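Subject: Re: [teltthorpe-halls] Reading corner on the ground floor, what would you put in it?
Date: November 3, 2025

On the list, the hall secretary at Eltier wrote:

> Hello all, we've been offered the bit of floor at the bottom of our
> stairs for a reading corner and I haven't a clue where to start. The
> budget is 300 pounds and it has to look like somebody cares about it.
> Do people actually sit in these things? What did you buy, and what
> would you leave in the shop? Also, does anyone have a view on rugs?
> Our floor is very shiny and rather cold-looking.

Oh, I have views on rugs! But I'll try to go in order, as I've been through all of this myself since June and could bore you for a week.

Yes, people do sit in them, though not the way I'd pictured. I had a lovely idea of somebody settled in for an afternoon with a fat novel. What we get is people waiting for a lift home, people waiting for the choir to finish, and parents with a small child who has gone up and down the stairs as many times as anyone can stand. They want to perch for 20 minutes with a cup of tea and something to look at, so that's what I'd furnish for.

The table first. Get a round one. We started with a square thing left over from the Pultotis sale and everybody caught a hip on it coming off the stairs, me included (twice in one morning, with a tray). A round top is much kinder in a place people walk past. I'd go for white if your corner is at all gloomy, and just accept that you'll be wiping it. A damp cloth does for nearly everything, and a bit of bicarb does for felt tip.
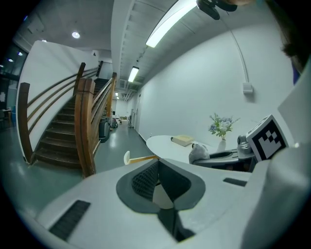 Flowers are the one thing I'd never skip, and they don't have to cost much. Keep to a small vase and one or two colours, so it looks as if you meant it. White and light blue with a good bit of green is my favourite, and in a little clear glass vase it's plenty for a round table, with room left for a book and a soft toy beside it. Big arrangements are a nuisance — they block the view across the table, and sooner or later a sleeve takes them over. Do change the water, please. I know everyone says they will.

Books: put out fewer than you think. We had a whole crate from the Stanciu shop when it closed, 83 of them, and when they were all out on a shelf they hardly got touched. One left lying on the table gets picked up straight away. I swap ours when I do the flowers and keep the rest in a cupboard. Pale covers show every thumbprint, by the way, but they do look nice.

Soft toys, yes, as long as they'll go through the wash. Grey is very forgiving. Go for one decent-sized one, or you'll be fishing little ones out from under the furniture for ever.

For chairs, I'd have 2 and stop there. Ours have wooden legs, and on a shiny floor you must put felt pads on them or you'll hear every shuffle at the far end of the building. The stick-on pads come off, so buy the sort with a little nail in.

Now, rugs. Please don't, not at the foot of a staircase! I put one down in our first week, a really pretty one, and it slid about like a tea tray even with the gripper mesh underneath. It lives in my spare room now. If the floor looks cold, spend the money on a lamp, or on cushions in a warm colour, and let the wood of your banisters do some of the work if you've got wooden ones. A good polish on the handrail did more for our corner than anything I bought.

I came in well under your 300, mostly because of the Pultotis sale, and the table was the biggest part of it. If you want the old square one you're welcome to it, but you've been warned about your hips.

Could you tell me how wide your stairs are at the bottom, and whether there's a socket nearby? I've got a spare lamp here that might suit you.

Teltthorpe hall, flowers and furniture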